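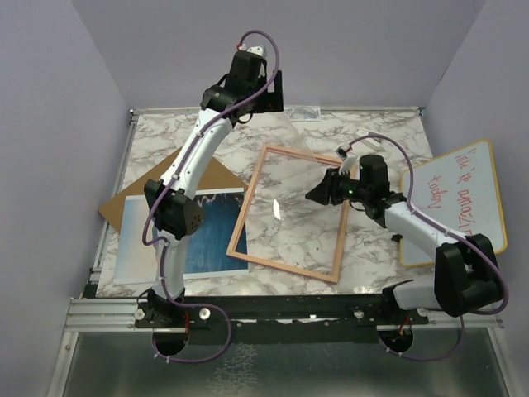

Gavin Guthrie wrote:

> Could the secretariat please clarify whether members of the Cowie branch must resubmit their borrowing forms under the new interlibrary arrangement? Our members have received two different answers, and several are holding items that fall due this month.

Home | Lists | Archive | Search | Help

Members' List, 8/6/20

Dear Gavin and colleagues,

Thank you for your enquiry. Members of the Cowie branch are not required to resubmit forms that were lodged before the arrangement took effect. Those forms have been carried over to the Fleltara catalogue and remain valid until the member's next renewal. The secretariat regrets the inconsistent advice given by telephone.

New applicants should use the revised form, which asks for a home branch and a preferred pick-up branch. The two may differ. 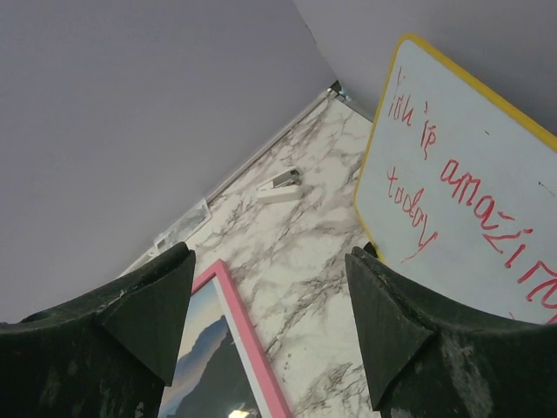 Loans between branches are issued for 30 days and may be renewed twice, provided that no other member has placed a hold. Local history items remain subject to the 24-hour reading room rule and will not travel between centres. This includes the Kandance parish registers and the bound newspapers catalogued last winter. Requests for photocopies of this material should be directed to Yoon-hee Ra, who has taken over the enquiries desk from Sheena Gillies.

Branches are reminded that overdue notices are now sent centrally. Please do not issue separate notices, even where a member has asked for one. A branch that has already written to a member should forward a copy of the letter so that the record can be amended.

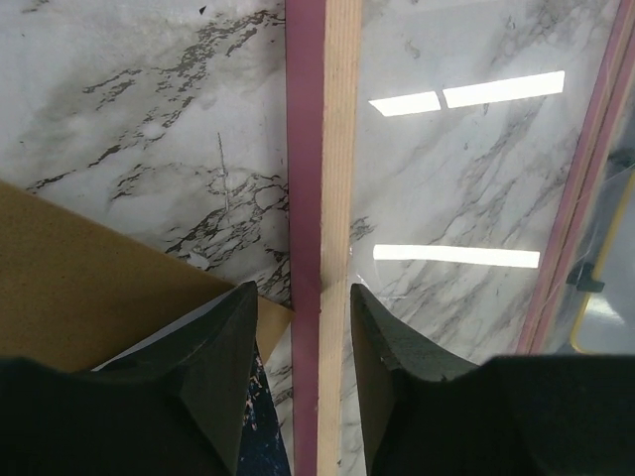

Items falling due in July

All loans with a due date in July have been extended to the end of that month. The catalogue will continue to display the original date until the records are updated; no charge will be applied in the interim. A list of the 41 affected titles has been sent to each branch coordinator.

Further questions may be addressed to this list or to the undersigned.

Yours sincerely,
Syafiqah Wattimena
Secretariat

2 comments | 0 shares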